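Teleop demos in sim: hand controllers or a leader arm?
Board: Teaching & Demonstration

tangfoot
Posted 9 June 2026
Finally hit 200 recorded demos on my two-arm setup and I am so happy with it!! Everything is in simulation for now, driven with a pair of VR controllers. The task is going up to a door and opening it. I've been calling the project Jistar (my kid picked it).
My question is whether I should keep going with controllers or build a leader arm and move that by hand. My wrists are tired, and my replays look jittery near the handle.

mirani_r
Congrats on 200! I went the leader arm route in April and I'd never go back. You feel the joint limits in your own hands, so you stop asking the arm for poses it can't reach. My jitter dropped a lot the first evening.
- Razia Mirani, Tundinville

ohmslaw_otto
Going to disagree with Razia a bit. Leader arms are great for tabletop stuff, but tangfoot is driving up to a door. Who's steering the base while both hands are on the leaders? Pedals? I tried pedals. I drove into a wall over and over.

mirani_r
Pedals are fine! You practice for a week and your feet just know. Also you can park first and then do the arms, which is how I split every demo.

ohmslaw_otto
Sure, but then the policy learns to park, stop, think about it, and reach. I want it reaching while it rolls. Matter of taste, I guess.

kettle_and_wire
What's your recording rate, tangfoot? And do you filter the controller poses at all? Half the "jitter" threads on this board end with someone adding a low-pass filter and going to bed happy.

tangfoot
No filter, raw poses straight in, oops. Adding one tonight.
otto, rolling while reaching is exactly what I'm after, so that's a point for controllers. The part I like best is the approach, when both grippers are up and empty and you're picking your line to the doorway. I've started doing the approach from different angles and mixing up the room textures too. Stone wall, tile wall, different doors, whatever I can load.

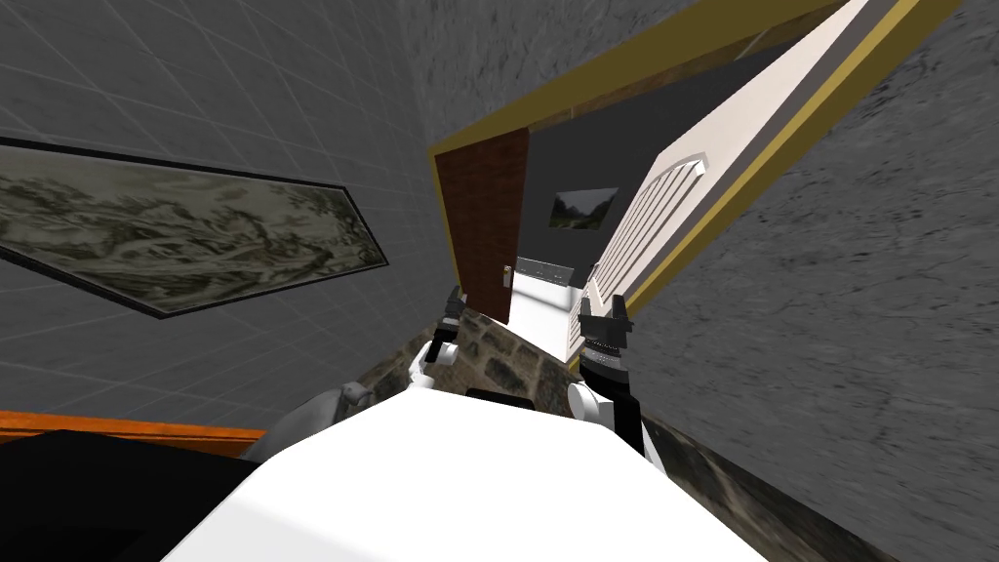
I was keeping every take at first, even the ones where I changed my mind halfway, and the set ballooned to 1012 episodes with a lot of junk in it. The 200 are what I'd show to a friend. Does anyone keep the messy ones for training?

mirani_r
Keep the ones where you mess up and then recover. Those are gold. Toss the ones where you just wandered off to scratch your nose.

kettle_and_wire
+1 to keeping recoveries. I tag mine by hand. Slow, but I love going back through them with a coffee.

ohmslaw_otto
I toss all of it, recoveries too, and record clean recoveries on purpose: start the arm 2 cm off the handle and fix it. Much easier to label.

tangfoot
Ooh, starting it off target is clever, I'm stealing that. Filter first, then a batch of bad starts. I'll post the replays in this thread once they've finished rendering!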